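Household Collection: Where We Are and What Changes Next

Newsletter of the Halelier project, 20 March 2026

The household part of the Halelier project has been collecting grasping examples since last June. Most readers of this newsletter work on the training side and only meet our recordings as files in a folder, so this item covers how they are made, what we have learned about making them, and what we are asking people to do differently in the next round.

The aim has not changed. We want a policy that can pick up ordinary things in ordinary homes and put them down somewhere sensible. It learns from recordings of people doing the same job with a hand-held gripper that has a camera mounted on it. The person closes the fingers, lifts, moves and releases, and the recording keeps the view from the tool along with the opening of the jaws. The arm at the Jenditton lab carries the same fingers, so what the camera sees in a kitchen or bedroom is close to what it sees on the bench.

At present 17 homes take part. Each one has a gripper on loan and a short instruction sheet. We send no objects and no backdrop. In the first months we did send a box of items, and the result was a large number of recordings of the same plastic cup on many different tables. The policy got very good at the cup. We stopped sending the box, and since then people have used what they have at home.

That has made a difference to what comes in. Food now makes up a large share of the set, mainly fruit, root vegetables and wrapped sweets. These are useful for us. A tomato is smooth and round and can be damaged by too firm a grip. A water chestnut is also more or less round, but it is hard and has papery ridges, and the pads meet it in a different way each time. A box of candy has flat sides and can be gripped only across its narrow dimension. If all three are on the same surface, one short session gives the model several kinds of contact under the same light.

Surfaces have changed too. The first set was nearly all bare tabletops. Now we get bedspreads, tablecloths, towels and sofa cushions. Soft surfaces give under the object and under the fingertips, and a round object sits a little differently on cloth than on a hard top. Patterned cloth also puts a lot of lines and edges in view, which the Frei model used to confuse with the edges of objects. It does so less since the soft-surface recordings went in, although plaid still gives it some trouble. 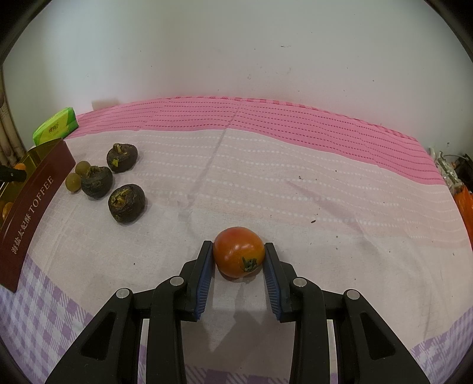
Could we please have more of the slow ones, one of the collectors wrote after the last round, meaning that the instruction sheet tells people to work at a natural speed but then asks for both pads to be in contact before the lift. With a tomato, the collector said, natural speed is slow, and a new person reading the sheet will think they are doing it wrong. The comment went on to ask whether a careful approach that takes three times as long as picking up a box counts as a good example or a bad one.

It counts as a good one. We have looked at this with the training group, and the answer is now on the sheet. Speed should follow the object. If you would pick something up gently by hand, do it gently with the tool. We do not trim slow approaches. The only thing we cut is a long pause in which neither the tool nor the object is moving, and we do that ourselves after upload.

The same comment raised the matter of failed grasps. Until now the sheet said to delete them, and from this round it says to keep them. If an object rolls away or slips out of the pads, carry on and try again in the same recording. The second try is often the most useful part, because the arm at Jenditton will miss sometimes and needs to have seen what a person does next. Please do not stage a failure. We had a few of those in the winter and they are easy to spot, with the jaws opening for no reason halfway through a lift.

Some points from checking the last batch:

Every session should start with the tool held still over the surface for 3 seconds. Many recordings begin with the tool already moving, and then we have to line up the timing by hand.

Start with the jaws fully open. If they are partly closed at the start, the width reading is off for the whole session.

Leave the other things where they are. Several people have been clearing everything away except the one object they plan to pick up. Clutter is welcome. The policy has to learn to reach for one thing while others stand next to it, and it cannot learn that on a cleared table.

Do turn things around between tries. A tomato with the stem end toward one finger is a different example from the same tomato with the stem end up. It costs very little time and we get far too few of them.

Take letters, bills, photographs and anything with a name or address on it out of view before you start. Packaging is fine.

Wipe the pads after handling food. The ridges hold on to juice and flour, and a pad that has lost its grip gives us recordings we can't compare with the others. Use a damp cloth and let them dry. Do not use dish soap, which leaves a film.

On numbers, the last round brought in more than 56 hours that passed checking. The most common reason for rejection was the moving start described above, followed by sessions recorded in a room too dark for the camera to follow its own position. A lamp pointed at the wall works better than one pointed at the surface, as it gives softer shadows. If you collect in the evening, please try that first before you write a session off.

The labels are also changing. Until now collectors typed a short description after each session, and these varied a lot. Some wrote "tomato" and some wrote a paragraph. Starting with the next round, the Eria upload page will ask for two things only: what you picked up and where you put it. Use whatever word you normally use at home. If your household has its own name for a vegetable, use it, and we will match it up later. Descriptions in languages other than English are fine, and we would like more of them.

Two results from the bench may be of interest. Trained on the tabletop recordings alone, the policy handled firm objects well and crushed or dropped a good part of the soft fruit. With the home recordings added, it closes more slowly on anything that looks like fruit, including a rubber ball, which it treats with great care. We would like it to tell the two apart, and the way to get there is more recordings of firm things that look soft and soft things that look firm. Wax fruit, bath toys, bread rolls, peeled eggs and ripe avocados would all help. So would a plum next to a ball of the same color.

The second result is less encouraging. Small objects that lie close to a larger one are still a weak point. The arm tends to approach from the side where the large object stands and pushes it over. People go around without thinking about it, and in many of our recordings the small object was simply picked first, while the path was clear. For the next round, please do a few sessions in which the small thing next to the box or jar is the target and the box stays where it is.

The next round opens when the new upload page is ready, and everyone with a gripper will get a message with the revised sheet attached. If you have one that you are no longer using, please let us know so that we can pass it on, as there is a waiting list. Spare pads are available on request. Worn pads should be sent back and not thrown away, as we are measuring how quickly the ridges wear down in home use and have very few samples so far.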